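Re: [murngate-allotments] Slugs, and what to do about the beans

Doina Hoxha wrote:
> Has anyone had luck with runner beans this year? I put in two
> rows at the end of May and they've been stripped to the stalk.
> I've tried the copper tape and it did nothing at all. Do I start
> again or is it too late in the season?

Hi Doina,

Not too late at all! I sowed a second lot in June last year after exactly the same thing and we were still picking in October (we were sick of them by then, to be fair). Start them in pots at home and don't let them anywhere near the plot until they're a good hand high. The slugs on our side of Murngate go for anything soft and leave the tougher stems alone, mostly.

I gave up on copper tape as well. What works for me is going out with a torch at ten at night and picking the things off, which is grim but you do get used to it. Todor swears by wool pellets — they smell of wet sheep for 3 weeks and then go into a sort of felt mat, but his lettuces looked lovely so I can't argue. 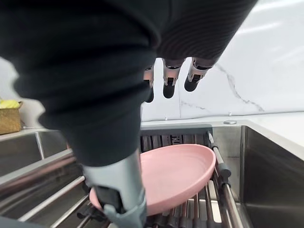
Grey, black and a bit of pink, with the pale wall behind.

If you want seed, I've got loads of a white-flowered one that Mateja gave me, no idea of the proper name. They're a bit shorter than the usual red ones and don't seem to go stringy so fast. I can leave an envelope in your shed if you tell me which one it is, I always get muddled past plot 7.

Oh, and water in the mornings if you can. I used to do it after tea and I might as well have rung a dinner bell.

Zeyu, are you still after canes? I've a bundle going spare, a few are split at the ends but they'll do for peas.

Radka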